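Capítulo 7
Tallas, patrones y ajuste en la ropa con licencia

Una camiseta estampada con el emblema de un personaje se vende por el dibujo, pero se devuelve por la talla. En este capítulo se estudia cómo se construye una tabla de medidas y por qué dos prendas marcadas como M pueden quedar distintas en el mismo cuerpo.

Partiremos del caso de Lendby, marca de disfraces y camisetas de superhéroes. Su patronista, Cirilo Robles, revisó 400 devoluciones del mes de agosto: en 147 el comprador indicaba que la prenda le apretaba en el pecho o en los hombros. La tabla publicada daba el contorno del cuerpo; la etiqueta, el de la prenda.

Al terminar el capítulo, el alumno deberá saber:
- tomar el contorno de pecho sobre la prenda extendida;
- calcular la holgura de un corte entallado y de uno recto;
- escalar un estampado frontal entre tallas.

Términos clave: holgura, escalado, talla base, encogimiento. 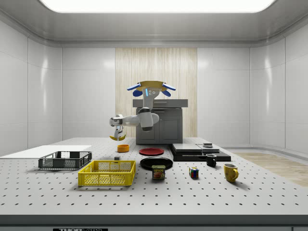
Figura 7.1. Brazo robótico sobre una mesa perforada. Imagen generada por ordenador.

7.1 La talla base

Toda colección parte de una talla base, de la que se derivan las demás. En Lendby es la M.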